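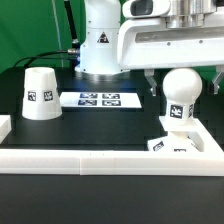
Can a robot arm do chores yet?

Can it put a lamp together?
Sometimes, with simple parts. At Borkdale we work with plain white pieces that carry printed marker tags, so the software knows where each one is. Take the tags off and results get a lot worse.

Can it fold laundry?
Slowly. Our best shirt took 7 minutes. Cloth never lands the same way twice.

What about dishes?
Cups and plates, yes, if the rack stays put. Greasy pans — no.

Is shop work easier?
Usually. Parts are the same every time and the table doesn't move. Min-kyu Baek runs our bench trials and allows four tries per task before it counts as failed.

Can I buy one for my home?
We don't sell to homes. Small shops can book a 30-minute bench visit with Makis Koutsoukos.

Do you test customers' own parts?
Yes. Send four of each, unpainted if possible.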